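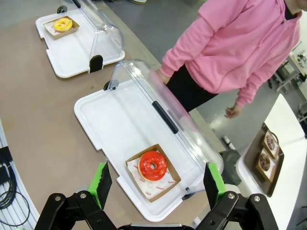 Raretti Junior Ski Results, version 3

This data card belongs to the race results of the Raretti Junior Cup, a skiing competition for school teams which is held every winter on the slopes of Steltadero. The files contain the times of every child who started, in the giant slalom and in the dual slalom, together with the notes of the gate judges when these could be read. I began to type the results because the paper sheets were kept in a wet hut and some pages were already lost. A good part of the typing was done in the school kitchen at Solisstead, at a tan-brown table, next to a big white tray with a clear dome lid and a long black handle on top. The rest was done at home in the evenings. If you find an error, please write to me before you correct your own copy, so that all of us keep the same numbers.

Maintainer: Visitación Peñalver
Last update: February 18, 2018
Status: complete for the giant slalom, partial for the dual slalom

What is in the folder

results_gs.csv - giant slalom, one line for each child and each run
results_dual.csv - dual slalom, one line for each pair
teams.csv - the school teams and their short codes
courses.csv - the courses, with the length and the name of the setter
notes.txt - remarks from the gate judges, typed as they were written

All the files are in UTF-8 with commas between the fields. The decimal mark is a point. In the earlier version I used a comma, as I learned in school, and this broke the import for several people. I am sorry for that.

Fields in results_gs.csv

race_id: code of the race. It begins with the letters GS.
bib: the number on the bib. Bibs go up to 200. Bib numbers are given again every season, so please do not use the bib to follow one child from one year to another.
team: short code of the team, see teams.csv.
age_group: A for the youngest, B for the middle, C for the oldest.
run: 1 or 2.
time_s: time in seconds, with two decimals.
status: OK, DNF (did not finish), DNS (did not start) or DSQ (disqualified).
timing: E for electronic, H for hand.

When the status is not OK the time is left empty. It is not zero. Please check this before you calculate an average, because one zero can make a team look very fast.

Fields in results_dual.csv

pair_id: code of the pair.
left_bib and right_bib: the two racers, left and right as seen from the start.
winner: L, R or empty.
gap_s: difference at the finish, in seconds. It is empty for the pairs where the judge wrote only who won.

How the times were taken

The giant slalom is timed with a start wand and a light beam at the finish. When the beam fails, two parents with stopwatches take the time and the slower of the two is used. This is the local rule and I did not change it. Hand times are usually a little shorter than electronic ones, so I would not compare an H time with an E time if the difference is small.

The course for the older children is called Jayawardena, and it starts from the upper lift. It has a flat part in the middle where light children lose a lot of speed when the snow is new. The younger children start lower, after this flat part. For this reason groups A and C cannot be compared directly, even on the same day. Group B used the long course until the start hut was moved, and then the short one. The column course_id in courses.csv tells you which one was used for which race.

The length in courses.csv is measured along the slope with a rope and is rounded to the next 100 meters. The altitude of the upper start is about 2000 meters. I don't have a better number and the signs on the lift do not agree with each other.

What was changed from the paper

Team names were written in many ways on the sheets, sometimes with the name of the school and sometimes with the name of the village. I made one code for each team. The original spelling is kept in teams.csv in the column as_written.

Names of children are not included. In version 1 there were first names, and some families asked me to take them out. If you still have version 1, please delete it.

When two sheets gave a different time for the same run, I took the sheet signed by the chief of timing. When neither was signed, I kept the slower time and put a mark in notes.txt. Times that were crossed out and not written again are left empty with the status OK, so there are a few lines where a child finished but has no time. This is the only case where OK and an empty time go together.

Known problems

In the second run of race GS07 fog came over the upper gates and the run was stopped. The children who had already raced kept their time and the others have DNS. This is not fair to them, but it is how the sheet was signed.

The dual slalom of the first season is missing. I was told that the sheets were given to the ski school, and the ski school says that they were given back.

Some gate numbers in notes.txt are hard to believe, for example a gate that is higher than the last gate of the course. I typed them as they are.

The age groups are decided by the school year and not by the birthday. A child who repeated a year may be older than the rest of the group.

Use of the data

You may use the files for school work, for club newsletters and for your own curiosity. Please do not use them to choose children for a team. Two runs on one morning say very little about a skier of this age, and in some races the snow was much better for the early bibs than for the late ones. If you publish a table, write the version number under it.

Still to do

Type the rest of the dual slalom notes.
Add the weather at the start, when the sheet has it.
Ask the lift office again for the right altitude.
Check the team codes for the two schools that joined together - at the moment they have three codes between them, the two old ones and the new one.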